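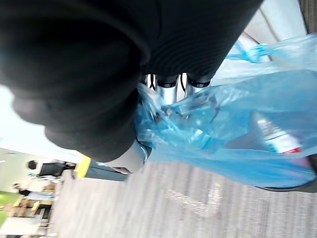

Figure 9.1 Light-gauge liner bag with a clear bottle inside, held crumpled over carpet.

CHAPTER 9
Collecting Waste from Lounge and Reception Areas

9.1 Scope of the chapter

Chapter 3 dealt with waste streams at the building level: compactors, bale storage and haulage. This chapter moves to the other end of the chain, the small bin beside a chair. In a typical office building these bins hold little by weight, but they account for a large share of the labor on a cleaning round. Each one has to be reached, emptied, relined and put back, often in a space arranged for sitting.

The chapter covers the choice of container, the fitting and removal of liners, the order of work in a furnished corner, and the inspection of the floor and furniture afterward. Food waste from kitchens is treated separately in Chapter 10.

Terms used in this chapter:

Liner: a thin plastic bag fitted inside a bin to keep waste off its walls.
Neck: the upper part of a liner, gathered by hand to close it.
Cuff: the part of a liner folded down over the outside of the rim.
Carry-off: removal of a closed liner to the collection point.

9.2 The furnished corner

Lounge corners differ from desk areas in three respects that matter to the cleaner. Seating is upholstered and stains easily. Tables are low or lightly built and will shift if leaned on. Bins tend to be pushed against the wall, where the lid may strike the wall surface before it is fully open.
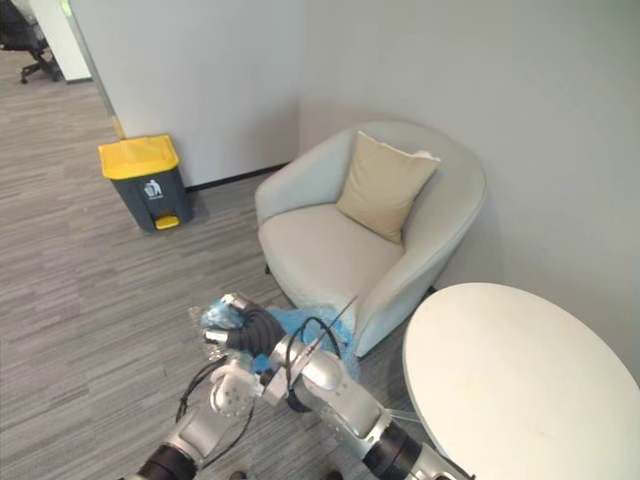 Figure 9.2 Lounge corner with tub armchair, throw pillow and pedal bin against the rear wall. Note the liner passing close to the front of the chair.

The cleaner should take a position from which the bin and the path out of the corner can both be seen. A filled liner is carried on the side away from upholstery. Where the chair and table leave a narrow gap, the table is moved first and returned last. Pillows are left in place until the liner has gone out of the area.

Color coding of lids varies between sites. In the Foley scheme, used in the worked problems at the end of this chapter, a yellow lid marks recyclable packaging. Other schemes assign yellow differently, and the site plan always takes precedence over habit.

9.3 Container types

Two types are common in lounge areas.

The pedal bin has a hinged lid opened by foot. It contains odor well and keeps the contents out of sight. Its drawbacks are the hinge, which collects dust, and the pedal, which needs clear floor in front of it.

The open bin has no lid and is usually smaller. It can be lifted with one hand and tipped into a larger liner. It also fills unevenly, and light items may fall beside it during use or emptying.

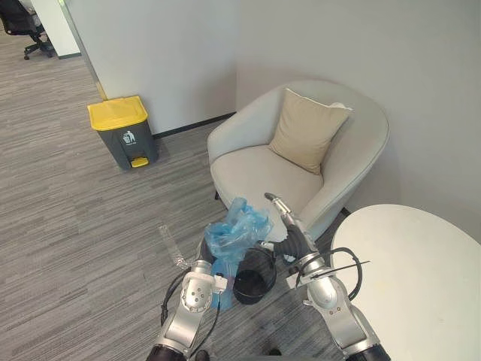
Figure 9.3 Small open bin on striped carpet, with a yellow-lidded pedal bin at the wall. A clear plastic strip lies on the carpet to the left of the liner.

Stray items of the kind visible in Figure 9.3 are picked up before vacuuming. Clear film is hard to see on patterned carpet and can block a vacuum inlet. The Cerkix checklist, reproduced in Appendix C, lists film, ties and bottle caps under "hand pickup" for this reason.

9.4 Handling liners

Lightweight liners are sold flat or on a roll, commonly in cartons of 1000. The film stretches before it tears, and a stretched area looks paler than the rest of the bag. Pale patches near the neck are acceptable. Pale patches near the base call for a second liner before carry-off.
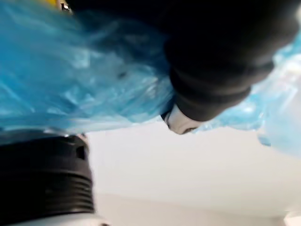 Figure 9.4 Blue liner at close range. The film is lighter where it is stretched.

Procedure 9.A Removing a liner

1. Open the lid fully and hold it open.
2. Turn the cuff up on all sides.
3. Draw the edges together to form the neck. Do not press the contents down by hand.
4. Lift straight up until the base clears the rim.
5. Check the base for drips or sharp points.
6. Twist and tie the neck. If the liner has handles, tie the handles.
7. Carry the liner clear of the leg.

Rigid items such as bottles settle at an angle and push outward against the film. If a bottle is seen lying across the bag, the liner is lowered to the floor and the bottle turned upright before the carry-off continues. Caps are handled according to the site plan.

Fitting a new liner is covered in Section 9.5, together with the sizing table for bins up to 19 liters.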